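25/01/2024

I paid my estimated taxes this morning, with a cup of coffee next to me and the good pen, the one I save for things I don't want to do. Fourth quarter, a little late, so there'll be a small penalty and I've made my peace with it. (Mostly. I did say a word out loud when I saw the total.)

A few of you wrote in after my last tax post to ask how I keep it all straight as a one-person business, and I laughed, because for the first couple of years I didn't. I had a shoebox. I had an email folder called "money??" with two question marks. And then one spring I sat down to do my return and found I owed a lot more than was in my checking account, and I spent most of May eating rice and avoiding the mailbox.

So what changed? Well, I met Lucie Fraser, for one thing. She does the books for half the freelancers on my street and she has the calmest voice of any human being I've ever talked to about the state sales tax. I went in expecting a lecture and she just asked me what I'd been paid that month and what I'd set aside. I told her. She wrote down a zero, underlined it once, and we went from there!

Her system, which is now my system: every time a client pays me, a slice goes straight into a second savings account before I do anything else. When Helix pays me 800 dollars for a batch of product copy, I move the tax slice that same day, while I'm still in a good mood about getting paid. If I wait until the weekend, I've already spent it in my head on a new desk chair. I keep the account at a different bank, with no card and no app on my phone, so getting at it takes some effort.

I'm not going to tell you what percentage to use, so please don't email me about it again — I love you all but it depends on your income and your state and whether you're married and a dozen other things. Mine went up last year after I picked up the Morin contract, and Lucie and I redid the math over the phone in ten minutes.

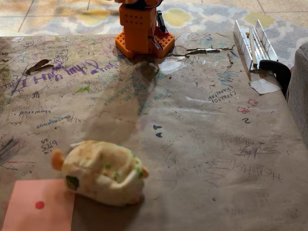 **Filed under: Taxes & Paperwork**

Now for the part I really wanted to write about, the letter from the city.

If you work for yourself in my town, you're supposed to register and pay a yearly business license tax. It's 60 dollars if you're tiny like me. I'd paid it. I had the confirmation number and everything. And then in the fall I got a notice saying I hadn't, and that there was a 40 dollar late charge on top, and that I had thirty days to sort it out or the whole thing would go to collections. Over sixty bucks!

I called. I was on hold through what I think was the same flute song over and over. The man who picked up was very nice and couldn't find me under my name, my address or my phone number. He finally found me under Wimusov, the business name I registered years ago for a newsletter I never launched (long story, it was going to be about soup). I'd paid for the one account, and they'd billed the other. As far as the city was concerned I was two businesses, and one of them was a deadbeat.

Getting it fixed took 3 phone calls, one form and a trip downtown with a printout of my bank statement. They closed the old account and dropped the late charge, and I got a letter saying so, which I have scanned and saved and also put in a drawer. The lady at the counter told me to hang on to it. I would've framed it if I had a frame that size.

So if you ever registered a business name and then wandered off and forgot about it, go look it up tonight. In my city there's a search page and you can type in your own name. Closing an account you don't use is free here, and you only need the one form. I just never knew I was supposed to.

A couple of you also asked about software. I used a spreadsheet for a long time and I still like it, but last year I switched to Hosis and it's fine. It sorts my expenses into categories and gets maybe a few of them wrong every month (it's convinced my dentist is a restaurant). I fix those on the last day of the month, with the TV on, and it's painless enough. You could do the same thing with a notebook. The bit that helps is doing it monthly, so that you can still remember what that odd charge at the hardware store was for.

I've got my return to start on next, and I'm still waiting on two forms from clients, one of whom always sends it to my old apartment. I'll write up the home office stuff once I've talked to Lucie, because I measured the room again and came up with a different number than last year, and I'd like to know which one of me was right before I put it on a form.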